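Dicas de oficina: robô que pendura roupa

O clube Jatis quer pôr um robô a pendurar camisolas. Duvido que poupe tempo a alguém, mas quem insistir deve treinar primeiro com uma só peça e um cabide de metal, com a roupa pousada na cama. Prender os cabos ao chão com fita.

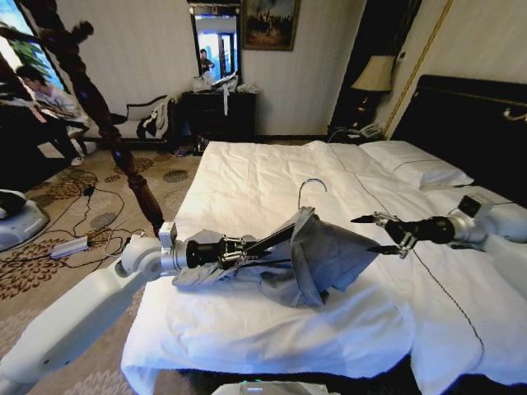 Quantas tentativas convém fazer antes do concurso?
Pelo menos 30 seguidas, com a mesma peça. Três que correm bem não provam nada.

Apontar também as falhas. O folheto do Lonholm fala em mais de 199 e eu gostava de ver o caderno.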